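March, late evening

I promised myself to write the diary before I buy and not after, so I am writing now, with the shopping cart still open in the other window. The sale at Brotuvgate ends at midnight.

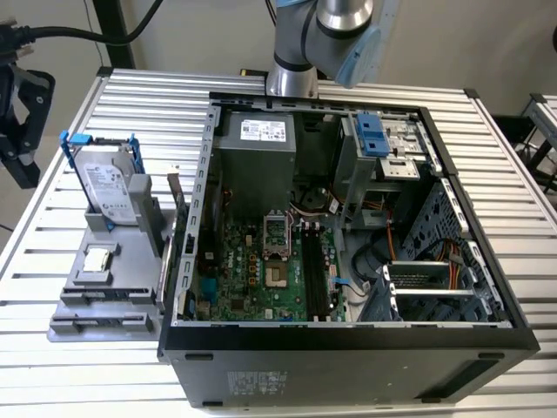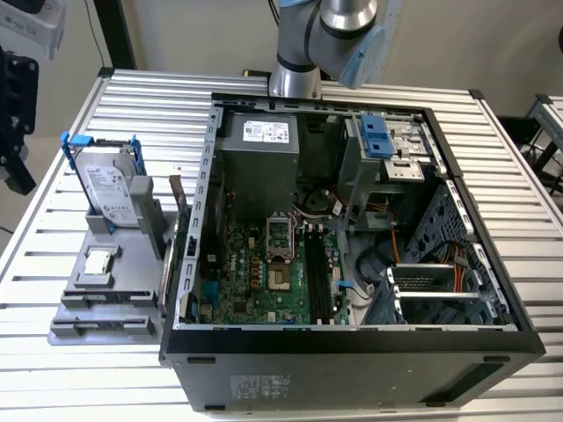
Dell tower with the side panel removed.
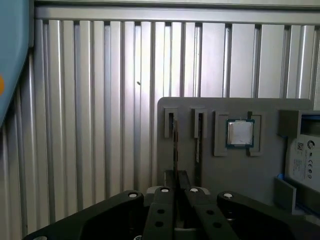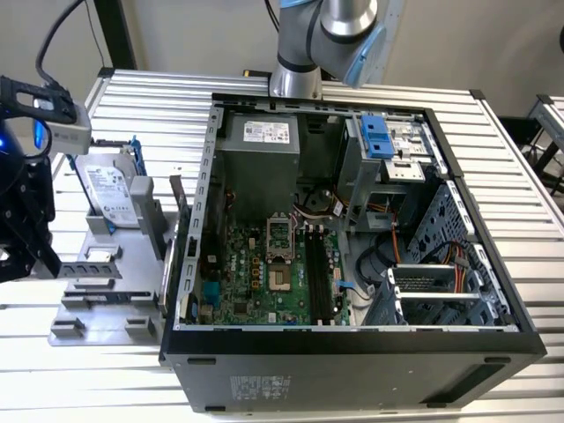
Home Sound Diary
Written at the kitchen table in Quintana, 10:20 p.m.
Filed under: speakers, money, evenings

The old soundbar has been making the same noise for two weeks. It is a small crackle on the left side, and it comes mostly when people in a film speak quietly. I changed the cable. I changed the outlet. I moved the bar ten centimeters forward, which I read in a forum, and the crackle moved ten centimeters forward too.

So I have been looking at prices every evening after dinner. In the beginning I wanted only another soundbar, a simple one. The Lolon is 215 dollars in the sale and everybody who reviews it writes that the voices are clear. Voices are what I need. I understand English well in the office, but in a film with rain and music and an actor who does not open his mouth, I still lose half of it, and then I put the subtitles on and look at the subtitles for two hours instead of the faces.

Then I made the mistake of looking at the Geneo set. It is a receiver with two bookshelf speakers, 471 dollars for everything, and the page says the price is the lowest of the year. I do not know if I believe this. I wrote down the price in January, on the back page of this notebook, and I have just looked: in January I wrote 471. So the lowest price of the year is also the usual price of the year, or I copied it wrong.

This afternoon I went to the store to listen. They have a little room with a gray sofa and a door which does not close completely. First they played the Lolon with a piece of a film, a conversation in a car, and I understood every word. Then they played the Geneo with a piano recording. This was not fair to the Lolon. I asked if I could hear the car again on the Geneo, and they had to look for the remote control, and when they found it another customer was waiting for the sofa. I heard maybe one minute. The voices were good there also, a bit thinner, but the room around the voices was bigger. I have tried to find a better way to write this and I can't.

The walk home was cold and I was thinking about the shelf. The Geneo speakers are deep, and my shelf is made for paperbacks. I measured when I came in, still in my coat. They would stand out over the edge by the width of three fingers. A new shelf is more money, and stands for the floor are 151 dollars, more than I paid for the table I am sitting at. With the stands I am far over what I decided in January, also on the back page, underlined two times: 200, no more.

Even the Lolon is over it. But 15 dollars over is something I can forgive.

What I did not write yet is that I have the records from my father in the closet, two boxes, and no turntable. The Geneo receiver has the input for a turntable and the Lolon does not. I noticed it on the back of the machine in the store and since then I can't think about it calmly. A turntable is not in the sale. A turntable is not on the back page of the notebook at all.

11:05 p.m. I made tea and watched ten minutes of a film with the old bar. It crackled.

11:40 p.m. I took the Geneo out of the cart and put the Lolon in. Delivery takes four days, and the box with the old one goes to the recycling place near the bus station. I looked one time more at the stands and closed the page.

Tomorrow: take the records out of the closet, the wall there is damp. Ask at work if someone has a turntable they don't use.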